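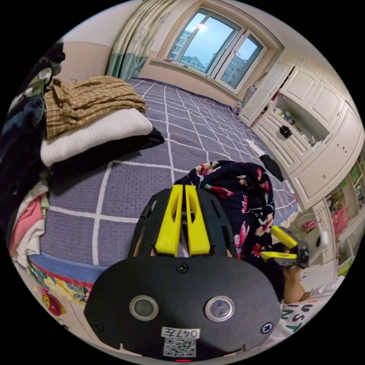

The lavender sheet with the white grid, on the big bed

Sheets coming out of the wash stiff and scratchy since we moved
Posted by Yu-na Ban, 2024-06-09, in Laundry and Linens

We moved to Skokenthorpe last July and our sheets have been getting rougher ever since. At the old place I could leave them on the line all day and they came in soft. Now they feel like paper when I fold them, and the towels are worse. It's all cotton, nothing fancy. The purple set is the one I care about most because I paid more for it than I usually would and I can't find it for sale anymore.

What I do now: full load, warm water, powder detergent from the grocery store, one scoop and a bit extra for the bed things. Liquid fabric softener in the drawer. Then either the line or the dryer on high, depending on the weather. The washer is a Midura front loader that came with the house. I don't know how old it is. It drains fine and doesn't leak.

Things I have tried:
More detergent. No change, or maybe a little worse.
More softener. The sheets smelled stronger and the towels stopped soaking up water.
Hot water. It faded a pillowcase, so I quit doing that.

A neighbor told me the water here is hard. The kettle does get a white crust, so I believe her. Is that enough to do this to cloth? And if it is, do I need to have a softener put in, or is there something cheaper I can do first? We rent, so I would have to ask before any plumbing work gets done. I'd also like to know whether the sheets I already have can be brought back or if they're ruined.

3 replies

Halfdan Vídalín
Yes, hard water will do that. The minerals tie up part of your detergent and what's left over doesn't rinse out well. It stays in the cloth and dries there. Adding more powder gives you more to rinse out, and the softener puts a coating on top of it. That coating is why your towels quit absorbing.

I would start by finding out what your number is. The water company may list it by zip code, or you can buy test strips at a hardware store. You dip one and match the color. Mine came out at 18 grains per gallon, which is very hard, and I had the same trouble you describe.

To clean up what you have, do the sheets by themselves in a half load. Leave out the detergent and the softener. Use the warmest water the care label allows and half a cup of washing soda, and stop the machine once everything is wet so it can soak for an hour. Then let it finish and run an extra rinse. If the rinse water still looks cloudy, do it again next week. Test a corner of the colored ones first - washing soda can pull some dye out of cheaper prints. I would keep the purple set at warm and not go any higher.

After that, switch to a liquid detergent. Powders vary a lot in how well they handle hard water and the liquid is easier to rinse. Measure by the line on the cap for hard water and don't go over it. Skip the softener completely for five washes and see how the towels feel. Keep the loads smaller too. A big sheet rolls itself up in a front loader and the middle never gets rinsed.

Turn the dryer down to medium and take the sheets out while they still have a trace of damp in them. Lay them over a door or make the bed with the windows open. Overdrying makes cotton stiff all by itself, and a line on a still day does the same. Give each one a good shake before you hang it and another when you bring it in.

I wouldn't ask the landlord about a softener yet. Do the cheap things for a month or two.

Sun-ja Koo
vinegar in the rinse. my mother did it and I do it. works

Seo-ah Shin
I agree with most of what Halfdan wrote, but clean the washer before you do anything to the sheets. Pull the drawer all the way out and look at the back of it. When we took over our place the softener section had a plug of old blue gunk in it and the rinse water was going through that every time. I scrubbed it with an old toothbrush, then ran the drum empty on hot with a descaler. The rubber door seal needed wiping out as well.

On the vinegar, go easy. A little in one rinse now and then is probably fine, but some washer makers say not to use it because of the rubber parts, so check your manual. Never put it in with bleach.

For cost, I spent 80 dollars on a small filter that screws onto the washer's cold hose and it didn't do much for the hardness. It catches grit. Read what the thing is meant to remove before you buy one. I got 13 months out of it and didn't replace it.

Your sheets are most likely not ruined. If the cloth still looks even when you hold it up to a window, with no thin spots, it should soften up after a few washes.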